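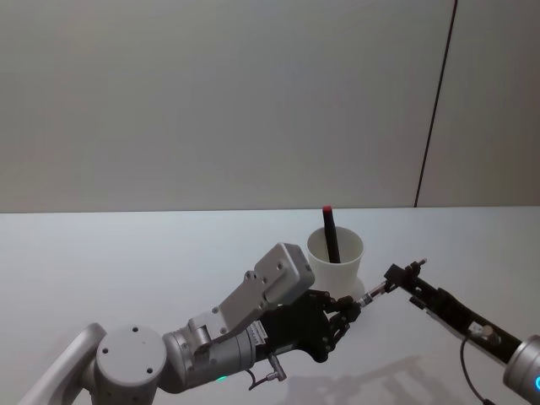
Black marker in a paper cup on the white table

Storing whiteboard and permanent markers: tip up, tip down or flat?

Asked in Home Office & Craft Rooms
1,189 views

I have a white table against a gray wall that I use for labeling and sorting orders. I keep a marker in a paper cup toward the back so I can grab it without opening a drawer. It's the black one with the red tip at the top end.

Two questions.

1. Does standing a marker up in a cup dry it out? My last few went faint well before I thought they should. I write maybe 35 labels on a busy day and close to none on the others. I always put the cap on until it clicks. The markers are Westeck, the medium ones, bought as a box.

2. Is there something better than a paper cup that doesn't take up more room? A paper cup weighs nothing and I have knocked it over more than once reaching for the tape. I don't want a big desk organizer with drawers. The table is meant to stay mostly clear because I lay boxes out on it.

I also got a mark on the tabletop in March that won't come off with dish soap. It's small, near the front. If anyone knows what takes marker off a white surface without dulling it, I would like to hear that too. I don't know what the tabletop is made of. It came with the room.

Lungile Gumede

2 replies

Reply from parcelroom (marked helpful)

Which way is up matters more than the cup does. Ink in a felt tip marker moves slowly toward whichever end is lower. If the writing end points at the ceiling for days, the ink settles away from it and the first few lines come out faint. The marker isn't empty when that happens. Cap it, lay it on its side overnight and try it again before you throw it out.

I can't tell from your photo which end of yours is the writing end, so check that first. For a single-ended marker you can stand it with the cap down. For a double-ended one, flat is best, otherwise one end always loses. Dry erase markers should be stored flat or cap down. I write on boxes all day and mine lie flat in a shallow tray, and I get through far fewer than I used to.

Cap clicks can fool you. Run your thumbnail around the edge of the cap after it clicks. If you feel a gap on one side there may be a crack, and a cracked cap will kill a marker in a few days no matter how you store it.

For the cup, keep the one you have and add weight. Put a layer of clean gravel, dry rice or a few big steel washers in the bottom. Two inches is too much in a paper cup, the marker ends up sitting high and the whole thing tips again. Half an inch of washers is enough. You can also set the paper cup inside a heavy mug of the right size, if you have one with straight sides.

If you'd rather buy something, Rikuvero has a short round pen pot with a rubber ring on the base. I have had one since last year. It takes up the same space as a coffee mug and it doesn't slide. The Derum one looks nearly the same but the ring came off mine, so I'd skip it.

For the stain, try rubbing alcohol on a cotton pad. Test it first on the underside or at the back edge, wait a few minutes and look for any dull patch. If it's fine, dab the mark from the outside in. Turn the pad often or you will spread the ink. Wipe with plain water after. Don't use acetone if you don't know what the surface is.

Reply from hollis_b

Just use a drawer. Or tape the cup down. I have a Westerberg desk and everything on it gets knocked over.

Toothpaste works on marker, the white kind and not the gel.

Comment from parcelroom on this reply

Toothpaste is a mild abrasive. It does lift ink but it can leave a dull spot on a glossy top. I'd only use it if the alcohol fails and the mark really bothers you.

Comment from Lungile Gumede

Thank you both. I laid two of the old ones flat on Thursday night and one of them writes again. The other one had a split in the cap. I put washers in the cup and it's steadier. Alcohol took off most of the mark, there is still a faint gray line if you look from the side. I'll leave it.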